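Do loyalty apps save you anything?

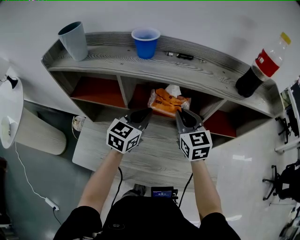

Last updated: Monday, April 28, 2025

I gave in and joined the Flutico scheme in October, after the woman on the till at the Clerkton shop had asked me for what felt like the hundredth visit running. You get 2 points for every pound. Sounds generous until you find the page that tells you 2,000 points gets you a fiver off. So that's a thousand pounds of shopping for one small voucher, and the voucher runs out after 15 days.

Then there are the "member prices". I'd kept some old receipts from before I joined (yes, I'm that person) and the coffee I buy was the same price then as the member price is now. The only thing that's changed is that people without the app pay 75p more. I don't call that a discount.

My sister-in-law swears by the Zervas one and says she gets free crisps out of it. Maybe. She also goes in twice as often as she used to, and I doubt she comes out with only crisps.

I've left the app on my phone for now – it would be daft to pay the higher price out of spite. But the market at Hallamwood has never asked for my date of birth to sell me onions, and I've started going back there on Saturdays.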